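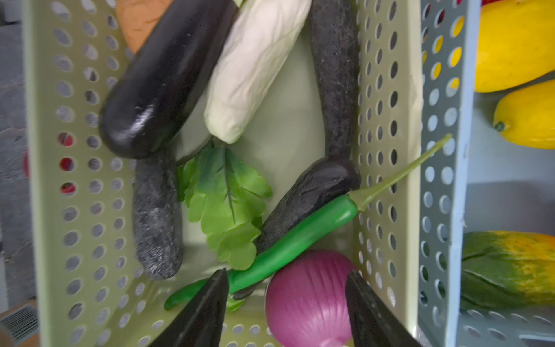
What does it mean to teach a robot by demonstration?

A person does the job through the robot, either by holding the arm and moving it or by steering it from a distance, and the recorded movements are used later to make the robot do the job alone.

Teaching by demonstration
Also called: learning from demonstration, programming by demonstration, imitation learning (the last one strictly covers only the learning step, but people mix them up)

Teaching by demonstration is a group of methods for giving a robot a task without writing out each motion in code. The person is usually called the demonstrator or operator. One full run of the task, start to finish, is an episode. A set of episodes plus the labels is a dataset.

Contents
1 Teaching by hand
2 Teaching by remote control
3 What gets recorded
4 Common tasks
5 Practice at Mudport
6 Problems
7 See also

1 Teaching by hand

Known as kinesthetic teaching. The motors are set so the arm holds up its own weight but gives way when pushed. The operator grabs the arm near the wrist, moves it through the task, opens and closes the gripper with a button or a pedal. Cheap, quick to learn, no extra hardware. Operator feels the contact directly, useful for pushing, wiping, fitting lids.

Downsides. Tiring on a heavy arm. Two arms at once is very hard for one person. And the operator's own hands and sleeves get into the camera views, so the pictures from training don't match the pictures the robot sees later when it works alone. Some groups get around this by recording the motion first and then playing it back with the cameras on, hands out of the way. Doubles the time.

An older form, still used for paint and welding, stores only a list of positions and repeats them exactly. No learning involved. Works if the part is always in the same place.

2 Teaching by remote control

Usually teleoperation. Operator stands or sits apart from the robot and drives it with some device:

Leader arm. A small copy of the robot arm, moved by hand, the real one follows joint for joint. Easy to pick up. Most leader arms give no force back.
Handheld controller. Tracked in space, the gripper follows the hand. Needs some practice with wrist angles.
Space mouse or joystick. Slow, but fine for small corrections.
Keyboard. Rare outside of testing.

Delay matters more than most beginners expect. When the robot lags behind the hand the operator starts to overshoot, then slows down, then pauses before each grasp, and the pauses end up in the data. A robot trained on that tends to pause too.

3 What gets recorded

Joint positions, gripper opening, time stamps and one or more camera streams. Sometimes force at the wrist. Cameras are placed on a fixed stand looking at the work area, or on the wrist, or both. The wrist view moves with the hand and gives a close look at what lies between the fingers, good for the last part of a grasp. It loses sight of everything else. With a deep basket the wrist camera may show the inside and not much of where the arm has to go next.

All streams need the same clock. A mismatch is easy to miss when watching the video and shows up only later in training.

Text labels are normally added per episode ("put the onion in the basket"). Wording varies between operators, and some groups keep a short list of allowed phrases, others want the variety.

4 Common tasks

Pick and place comes first nearly everywhere. Sorting, stacking, loading a tray, packing a basket, folding cloth, opening drawers. Kitchen and grocery items are popular, often as artificial food: play vegetables don't rot, don't leak and keep there shape after thousands of grasps.

They aren't all the same to pick up, though. An onion has nowhere obvious to grip, so the fingers have to close on the middle or it slides out. An eggplant can be taken across the narrow way but swings if held near one end. A chili pepper is thin, and lies in the gaps between bigger things. Leafy pieces bend and catch on whatever is next to them. In a full basket the order of picking matters as well, top items first, and a long item may be lying over two or three others.

Basket walls are another thing. The fingers need room on both sides of the object, and close to a wall there may be none. Operators learn to come in at an angle or nudge the object to the middle first. Nudging is worth recording; it's a skill and the robot won't find it by itself from clean grasps alone.

5 Practice at Mudport

The Mudport collection was put together under Tamara Sirko, with software from Datell and leader arms built by Prukex. It holds 4,000 episodes from 20 operators, split over 6 task families. The written guide, dated 26 June 2018, is by Fotini Michailidis and is still passed around in photocopy. Main rules from it:

Start every episode from the rest pose.
Move the objects between episodes, don't just reset to the last layout.
Keep a missed grasp if the operator recovers. Drop the episode if somebody reaches in.
No talking to the operator during a run.
Change operators after 2 hours.

The Fothergill extension came later and added baskets and bins. Its labels use a different phrase list from the orginal, so the two parts are normally trained with a conversion table.

6 Problems

Drift. The trained robot makes a small error, ends up somewhere no operator ever was, makes a larger one. Usual fix is to let it run, have a person take over when it goes wrong, and add the takeover to the data.

Mixed styles. One operator goes left around an obstacle, the next goes right. Simple methods average the two and go straight into it.

Operator quality. Fast isn't the same as good. Jerky but quick episodes can do worse than fewer smooth ones. No agreed measure.

Cost. Every episode takes a person's time, even the bad ones.

7 See also

Teleoperation
Behavior cloning
Gripper
Bin picking
Teach pendant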